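关于我们

首页 服务内容 课程 关于我们 常见问题 联系

Sallport 做的是衣物整理。我们到客户家里,把洗好晾干的衣服叠好、挂好、放回柜子里,也教想自己动手的人怎么叠。公司现有27人,大部分时间都在别人家的卧室里工作。

我们最早做的是洗衣店的取送。衣服洗完烫完,装袋送回去,客户收下,这一单就结束了。送得多了以后,我们经常在第二次上门时看到第一次送去的袋子还放在门口的椅子上,没有拆。问起来,多数人的回答是:没有时间放进去,要穿的时候直接从袋子里拿。后来有客户问能不能顺便帮忙放进衣柜,我们就放了。再后来,这件顺便的事占的时间超过了取送,我们把取送交给了别家,只留下整理。

名字没有特别的含义。注册时报了三个,前两个都有人用了。

我们怎么工作

上门以后先看柜子,再看衣服。柜子有多深、抽屉有多高、挂杆离地多远,决定了衣服叠成什么尺寸。同一条裤子,在浅抽屉里要对折再三折,平放;在深抽屉里要多折一次,立着放;如果挂杆下面空间够长,就不叠,夹着裤脚倒挂。尺寸定下来之后,整间屋子的同类衣服都按这个尺寸来。

叠衣服的地方一般是床。我们试过带折叠桌上门,桌面不够宽,成年人的长裤放上去总有一截垂在外面,垂着的部分会把上面拉歪。床够大,高度也差不多合适,弯腰的角度比坐在地上好得多。床垫太软的话,我们会在床罩上再铺一块硬一点的垫布,客户不愿意就不铺。床罩本身不用拆下来,有织花的厚床罩反而比光滑的被面好用,布料放上去不容易滑。

黑裤子是我们遇到最多的单品,几乎每个衣柜里都有,而且往往不止一条。它也是新同事出错最多的地方。黑色布料上折线不明显,前后片不好分,灯光一暗,腰头朝哪边都要用手摸。所以新人培训的第一课就是一条黑裤子:横着摊在床上,先不叠,把两条裤腿理清楚。

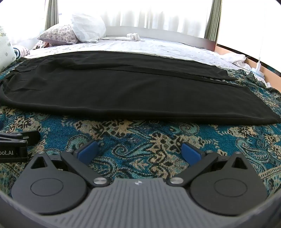
Detlef Grube 在课程留言里写过不同的看法:黑裤子应该先拎起来抖,抓住裤脚往下甩两次,再放到床上,这样裤腿自己就分开了,摊在床上慢慢拨反而越拨越皱。我在家里一直这么做,省事得多,你们的第一课可以缩短一半。

这个办法我们内部讨论过,也试过。薄的、垂的料子确实适合先抖,西裤尤其明显。厚一点的棉裤和带弹力的料子抖完以后腰部还是会堆在一起,照样要用手理。另外抖裤子需要身后有空间,很多卧室床边只有一条过道,抖起来会碰到灯和柜门。现在的课程里两种方法都教,先教摊平,再教抖。Detlef Grube 的留言我们保留在课程页上,下面还有别人接着讨论,意见并不一致。

摊平的具体做法如下。

裤子横放,腰头在一侧,裤脚在另一侧。先找腰头的扣子或者挂钩,摸到它就知道哪边是前面。然后把腰头的前后两层对齐,捏住两端轻轻拉一下,把卷起来的边角翻平。腰头没有理好就去理裤腿,后面一定要返工,因为腰部的褶会一直传到大腿的位置。

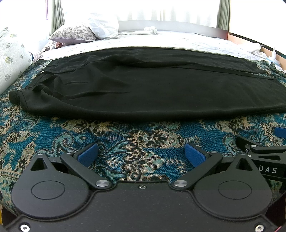 腰头对齐以后再处理裤腿。用手掌从裆部往裤脚方向推,一次推到底,不要来回搓。来回搓会把褶子压成死褶,棉布上尤其难去掉。靠近自己的一条腿先推平,另一条腿翻过来叠在上面,外侧缝对外侧缝,内侧缝对内侧缝。两条裤腿长短对不上的时候,先检查腰头是不是歪了,再检查裤脚的卷边有没有一边翻出来。多数情况是前者。

裆部会有一个突出的尖角,把它往里折,让整条裤子变成一个长方形。这一步很多人在家里会省掉,叠完放进抽屉也看不出来,但是一叠裤子里只要有三四条带着尖角,整叠就会往一边倒。

接下来就是按抽屉尺寸对折。从裤脚往腰头方向折,让腰头留在最外面。留腰头在外有一个用处:黑裤子叠好以后看上去都一样,腰头上的扣子、拉链、松紧带可以帮客户分辨是哪一条。有的客户黑裤子特别多,我们会按料子的厚薄分成两排,薄的靠前,厚的靠后,换季时对调。

有毛絮的裤子先粘毛再叠。粘毛滚筒由我们自带,顺着一个方向滚。床罩如果掉毛,就先在上面铺垫布,这一点上门时会跟客户说明。

三项服务

目前的业务分成三块。

第一块是上门整理,按半天或者一天预约。半天一般可以完成一个双门衣柜加一组抽屉。第一次上门之前我们会请客户填一张表,写明家里有几个人的衣服、有没有需要单独存放的东西、有没有宠物。表格不长,几分钟能填完。上门当天客户可以在家也可以不在家,在家的话,扔不扔、留不留由客户自己说了算,我们不劝人丢衣服。不在家的话,我们只叠只放,一件也不处理掉。

第二块叫 Tondum,是定期维护。每个月去一次,把一个月里堆在椅子上、床尾和烘干机里的衣服归位,顺带检查柜子里的尺寸有没有走样。现在有43户在做。这一块的客人大多跟了我们很久,有些家里的抽屉我们比他们自己还熟。维护服务暂时不收新客户,可以登记排队。

第三块叫 Slanina,是课程。一期四节,小班上课,每节课两个小时。第一节裤子,第二节衬衫和上衣,第三节毛衣、内衣和袜子,第四节床单被套。学员自己带衣服来,叠完带回去。第四节是报名时问得最多的,主要是问带松紧的床笠怎么叠成方的。单独上第四节也可以,不过前面几节讲的推平和对缝在这里都要用到,没上过的人会觉得快。

截至今年5月,上过 Slanina 课程的学员近887人次。这个数字里包括重复报名的人。

工具和用品

我们带的东西很少:垫布一块,粘毛滚筒两个,软尺一把,裤夹若干,一块用来定宽度的硬纸板。硬纸板是按客户抽屉量好以后现裁的,做完留给客户,背面写上抽屉的尺寸和折法。以前也用过塑料叠衣板,速度快,但是尺寸固定,到了别人家里十有八九对不上抽屉,后来就不带了。

收纳盒我们不卖,也不要求客户买。家里有鞋盒就用鞋盒,把盖子剪掉,高度修到比抽屉低一指。需要添置的时候我们会写下尺寸,由客户自己去选。裤夹用的是 Zerkar 的,夹口有软垫,夹深色料子不容易留印。我们和它没有合作关系,只是一直在那里进货。

价格和时间

半天和一天的价格写在服务内容页上,按时间收费,不按件数。曾经按件收过一阵,结果每次收工前都要坐下来数袜子,双方都觉得麻烦。路程在20公里以内不另收交通费,超出部分按实际车票结算。

上门最早从早上九点开始,下午的一场从两点开始。我们不做晚间预约。卧室的顶灯多数偏黄,晚上看深色衣服很吃力,深蓝和黑色容易放错排,第二天客户穿出门才发现上下不是一个颜色。冬天下午的场次如果光线不够,我们会把深色衣服集中到窗边先做。

衣服请提前洗好、干透。还有潮气的衣服我们会挂起来,不会叠进柜子。需要熨烫的请事先说明,熨烫由另外的同事负责,要多留一个小时。破损的地方我们不修,发现掉扣、脱线会放在一边并留字条。

关于隐私

整理衣柜会看到很多私人物品。抽屉里如果有信件、现金、首饰和药品,我们会原样放在一个盒子里交还,不翻看,不归类。有不希望我们打开的柜子,贴一张纸条就可以,颜色不限。钥匙可以寄存在办公室,领取和归还都有登记。

加入我们

Sallport 常年招整理师,不要求经验。试工半天,跟着一位老同事上门,只看和递东西,有报酬。试工之后如果双方都愿意,进入四周的培训,内容和 Slanina 课程大致相同,另外加上量柜子和写折法卡片。腰和膝盖不好的人请慎重考虑,这份工作弯腰的时间很长,我们每小时休息一次,仍然会累。

也常有人问有没有按月的目标或者提成。没有。一个上午叠完一柜和一个上午叠完半柜,工资一样,做完之后抽屉能顺利关上就可以。

联系

预约上门请填写服务内容页下方的表格,两个工作日内回复。课程报名请在课程页选择期次,满员之后会显示候补。对折法有不同意见的,欢迎直接写在相应课程的留言里,我们会看,也会试。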